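Osness Garment Care Label Corpus
Data card and README, release 2

Contents
Summary
What is in the release
File layout
Fields
How the text was collected
Transcription rules
Known problems
Garment type notes
Questions and corrections
License and citation

Summary

The Osness corpus is a set of transcribed care labels from everyday clothing. Each record holds the full text of one sewn-in or printed label, broken into fiber content, washing instructions, drying instructions, ironing instructions, and anything left over. The release holds 2779 records. It is meant for work on short, formulaic text: parsing, normalization, matching of equivalent instructions, and checks on whether the written instructions and the care symbols on the same label agree.

The corpus contains text only. No label photographs are distributed.

What is in the release

Labels are in English, or in several languages with English as one of them. Where a label carries more than one language, every language is transcribed, and the English portion is marked. Symbols are recorded as codes from the table in symbols.csv. The codes are our own and do not follow the numbering of any published standard.

Garment types covered are shirts, pants, skirts and dresses, knitwear, outerwear, nightwear, underwear, socks, and a class called other. That makes 9 types. Household textiles such as towels and bed linen were collected in release 1 and have been removed. They used a different set of phrases and made the drying field hard to interpret.

File layout

labels.csv – one row per label, UTF-8, comma separated, fields quoted where needed
symbols.csv – symbol codes with a written gloss for each
phrases.csv – normalized phrases and the raw variants mapped to them
splits/ – lists of record IDs for training, development, and test
tools/ – the Cimura parser and a validation script
CHANGES – differences between releases 1 and 2

The splits are grouped by manufacturer code. A manufacturer that appears in the test list does not appear in the training list. Users who make their own splits should keep this grouping. Labels from one manufacturer tend to share wording down to the punctuation, and a random split gives scores that are much too high.

Fields

id: Record identifier. Stable between releases. Identifiers of removed records are not reused.

garment_type: One of the type names listed above, in lower case.

maker_code: An arbitrary code standing for the manufacturer or retailer named on the label. The key is not published.

raw_text: The label as printed, with line breaks kept as a vertical bar. Spelling errors are kept.

fiber: Fiber names and percentages, in the order printed. Trim, lining, and pocketing are separate entries if the label separates them.

wash, dry, iron, bleach, dryclean: Normalized phrases. Empty if the label says nothing. An empty field is different from the value none_permitted, which is used only where the label forbids the treatment.

symbols: Symbol codes in printed order, left to right, then top to bottom.

extra: Text that fits none of the other fields. Most of it is advice such as washing with like colors, turning inside out, or keeping away from fire.

legibility: An integer from 0 to 10. A value of 10 means every character could be read without doubt. Records below 4 are kept in labels.csv but left out of all splits.

How the text was collected

Labels were read from garments at clothing exchanges and from stock held by resale shops. Readers typed the text directly into a form built with Zerex. The form did not suggest completions. An early version did, and readers accepted suggested phrases that differed from the label by a word. All records entered with that version were read again or dropped.

Each label was entered by two readers working separately. Where the entries differed, a third reader decided with the garment at hand. Differences in spacing only were settled by script. The original entries are not part of the release.

Transcription rules

Type what is printed. Do not correct it.

Keep capital letters. The normalized fields are lower case, but raw_text is not.

A character that cannot be read is typed as a question mark inside square brackets. Do not guess from the rest of the word, even when the word is obvious.

Percentages that do not add up to 100 are left alone. The validation script reports them as a notice and does not treat them as errors.

If a garment has several labels, they are joined in the order found, starting from the one nearest the center back. The joint is marked with a double vertical bar.

Size labels are skipped unless the size is printed on the care label itself.

Known problems

Faded print is more common on nightwear and underwear than elsewhere. Average legibility is lower for these types, and the splits contain fewer of them than labels.csv would suggest.

The normalized value wash_cool covers both "cool" and "cold." Manufacturers use the two words without a clear difference, but some labels print both in separate sentences. In those cases only the first is normalized.

Temperature units are missing from a number of labels. We do not infer them. A bare 30 or 40 stays a bare number.

Labels in Han characters are transcribed as printed, with no conversion between simplified and traditional forms. The phrase table does not cover them. Phrase matching on these portions will return nothing, and this should not be read as an absence of instructions.

The class other is uneven. It holds swimwear, scarves, aprons, and a few costumes, and results reported on it separately are of little use.

Garment type notes

Type is assigned from the garment and never from the label text. Leggings with no separate waistband go under underwear if sold as such and under pants otherwise. Pajama bottoms are nightwear whatever the cloth.

Pants are the type with the most varied labels. Denim in particular draws long entries in the extra field, mainly on color transfer and on washing before first wear. Pull-on styles with an elastic waist are filed under pants together with styles that close with a zipper or buttons. 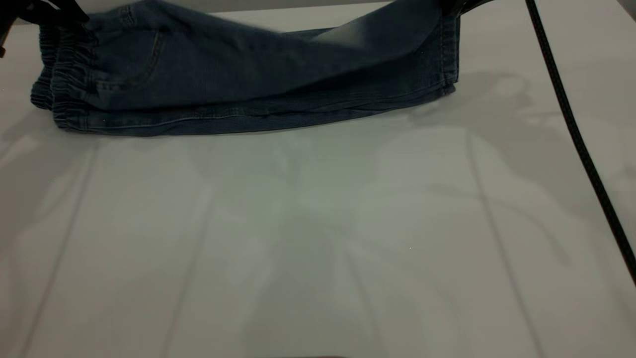
Osness user list: a request came in to split pants into denim and non-denim, on the grounds that color transfer warnings swamp everything else in extra and pull any clustering toward fabric and away from care. The same message asked whether stretch denim would count as denim if the label lists only cotton and elastane and never uses the word.

We have not made the split. The label alone does not identify denim, and the readers were not asked to record the weave. A field named fabric_seen may be added in a later release, filled in only for garments that can be read again. Until then, users who need to separate the warnings can filter on the phrase code xfer_color, which catches most of them. It misses wordings that speak of "rubbing off" on furniture or light leather, and these will be added to phrases.csv.

Questions and corrections

Corrections are welcome for normalized fields and for the phrase table. Give the record ID, the field, the present value, and the proposed value. Corrections to raw_text can be accepted only with a second reading of the same garment. For most records this is no longer possible, since shop stock has moved on.

Corrections received by the end of August are collected into one update. The update changes CHANGES and the affected rows and leaves the splits as they are.

The validation script should be run before sending a patch. It checks field values against the phrase table, looks for symbol codes that do not exist, and confirms that no record ID appears in more than one split. It does not check spelling in raw_text – errors there are part of the data.

License and citation

The data may be used, copied, and changed for any purpose provided the source is named. The Cimura parser is covered by the separate terms in tools/LICENSE.

Cite as: Osness Garment Care Label Corpus, release 2, 11 February 2020.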